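I saw a small play last night and I want to write something before I forget it. It is called The Salt Ledger, by the company Plinus, in the old customs hall at Tutden. I will make a thread. Sorry for the length, I am not a short person in writing.

First the practical things. It runs until the end of March. 5 actors, two hours with one interval. The seats are hard. Take a sweater, the hall has one heater and it is next to the bar.

The story: a port town, a salt warehouse, a family that keeps two sets of books. The older sister writes the true numbers and the younger sister writes the numbers for the tax office. Then the father dies and both books are opened on the same table.

I thought it would be a serious evening. It was for the first ten minutes. Then the notary came in with a goose under his arm (not a real goose) and for the rest of the act he could not find a place to put it down. I laughed until my neighbor looked at me.

The goose is never explained. I like this very much. In my first language we have a word for an object that stays in the room after everyone forgets why it came. I have looked for it in English and there is no such word, only long sentences.

About the language of the play. English is my third language and I often lose jokes in the theater because the actors run. Here they did not run. The older sister has a speech of numbers, only numbers, she reads the ledger aloud: 2265 sacks, 847 sacks, 200 sacks. Every number is smaller and she reads it slower.

When she said "200" a man behind me said "oh no" quite loud. It was the right thing to say.

I must be fair and say the second act is weaker. There is a ghost. The father comes back in a bed sheet with salt in his shoes, and he walks across the stage so we hear it crunch. The sound is wonderful. But then he speaks, and he speaks for a long time, and everything he tells us we know already from the first act.

If I could cut one thing I would cut his mouth and keep his shoes.

The actress who plays the younger sister also plays the tax inspector. She changes the coat and puts her hair up on the stage, in front of us, while she is still arguing with herself. At one moment she must arrest her own character. She does it with one sleeve on. It was the best thing I have seen this year.

I compare it with the Plinus show from last winter, Kirel, which some of you saw with me. Kirel was an island made from chairs, and all the story was people asking who may sit. It was clever and I was cold the whole evening, in the heart I mean, not from the heater. The Salt Ledger is less clever and I walked home happy.

Somebody asked me below if you need to see Kirel first. No. There is one joke about chairs and you will understand that some people are laughing and you are not. It takes three seconds.

The music. There is one musician, at the side, with an accordion and a small drum. In the first act she plays between the scenes. In the second act she begins to play inside the scenes, and the actors get annoyed with her, and the notary pays her to stop. She takes the money and plays more quietly. Later he wants the money back.

I would like to know if the songs are written down somewhere. The one about the wet cellar has been in my head all morning. I can remember the tune and only half of one line, something with "my barrel, my bride". If you know it please send.

The program costs extra and I do not recommend it. It has two pages of thanks and one page about the history of salt. There is no list of who plays which role, and for this reason I cannot write the actors' names here, and I am a little angry about it. 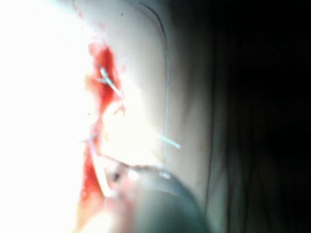 Back to the second act, I want to be more exact about what did not work for me. The fight over the will. Until this moment all the violence in the play is done with words and with the goose. Then the two sisters fight with their hands, in slow motion, under a blue light, and the musician stops playing. I felt the director wanted us to be quiet and to think. I was already thinking.

After that it becomes good again quickly. The notary comes in, sees the two women on the floor, and asks if it is a bad time. He still has the goose.

The ending I will not tell. I only say that both books are used, and that it is very satisfying if you have ever worked in an office.

We ate before at Diệp, on the corner opposite the hall. Good soup, fast, and they know when the play begins, so nobody pushes you and nobody lets you be late. We had the table by the window and we saw the ghost arrive on a bicycle with his shoes in a plastic bag. I did not know then that he was the ghost.

The toilets in the hall are down a staircase and there are few of them. Go before the interval bell or you will miss the opening of the second act, where the inspector sells raffle tickets to the first row. I saw people come back in the middle and they were confused for some time.

For parents: my friend asked if her son can come, he is eleven. I think yes. There is some bad language, all of it from the notary, and one song that is about barrels and also not about barrels. He will understand it or he will not. The father's death happens before the play starts, we only hear of it.

For people who learn English like me: sit on the left side. The sisters have their desk there and you can see their mouths, it helps a lot. The inspector talks with a heavy accent on purpose and I understood her better than all the others.

I think I will go again next week, with my sister if she has time. We also had a father with two notebooks, but his were for football results.

One correction to the first post, the bar says two hours and ten minutes with the interval. My bus was at 10:20 p.m. and I had to run for it.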